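I work on a cloth folding project and this month we lost a lot of work to one small fault. I want to write it down in a thread, maybe it saves time for another team.

We record folding by hand. A person holds two grippers, one in each hand, and folds cloth with them. The recordings go to training, and later the arm at Lostetti should fold the same way. My part is the recording side.

In January the arm started to do a strange thing. It took the near corners of the cloth correctly, lifted them, and then the right jaw opened too early. Not every time. The left corner went over well and the right corner stayed on the bed like a wet leaf.

First we blamed the policy. Then we blamed the cloth, because dark fabric is difficult for the cameras. We changed to a light towel. Same fault.

I went back to our recordings and watched them slowly, only the first fold, only the moment after both corners are pinched. 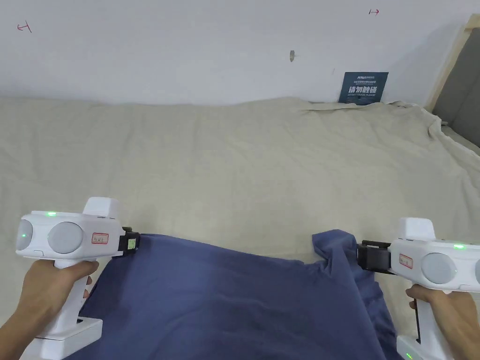 With the hands everything was fine. The grip looked good, so the person recording had no reason to stop. But the file has one more channel, the jaw opening, and in that channel the right gripper said "open" while the video showed it holding.

So the model learned exactly what we gave it. In the numbers, the right hand lets go before the fold. I would also let go.

The reason was the zero point. Our grippers measure the opening against a zero that is set at power on. If you switch on with the jaw not fully closed, the zero is wrong for the whole session. There is no warning. The status light is green in both cases, it only tells you that the device is connected.

I did not know this about the light. It is in the manual from Ambaye, on a page about batteries. I have read that manual two times.

We checked 400 recordings. 300 were good. The rest had a shifted zero on the right side, and they were all made after we changed the start routine to save a few seconds. This change was my idea, so I can not be angry with any person except me.

There is also a safety part and I don't want to hide it. When the arm opened early at Lostetti, a colleague reached in to catch the falling corner. The arm was still moving. It stopped on contact and the hand was okay, but the reach was a normal human reflex and we had no rule for it. Now the rule is: cloth falls, let it fall, press stop first.

What we changed on our side:
Close both jaws by hand before power on.
First two seconds of every recording: close, open, close, with nothing between the jaws.
A script reads these seconds and refuses the file if closed is not near zero.

The script is very short. I am a little ashamed how short.

Somebody asked me if we can repair the bad files. Partly. If the shift is constant you can subtract it, and for most it is constant. For a few the zero moved again in the middle, when the gripper was restarted - those we deleted.

We trained again without them. The early opening is gone in our tests on flat cloth. Sleeves are still bad but sleeves were always bad.

If you use Clavarora logging tools, please look at how your version writes a missing zero. Ours wrote it as a normal value, so nothing looked empty.

Next I will check the left gripper with the same script. I expect it is fine, but I also expected this of the right one.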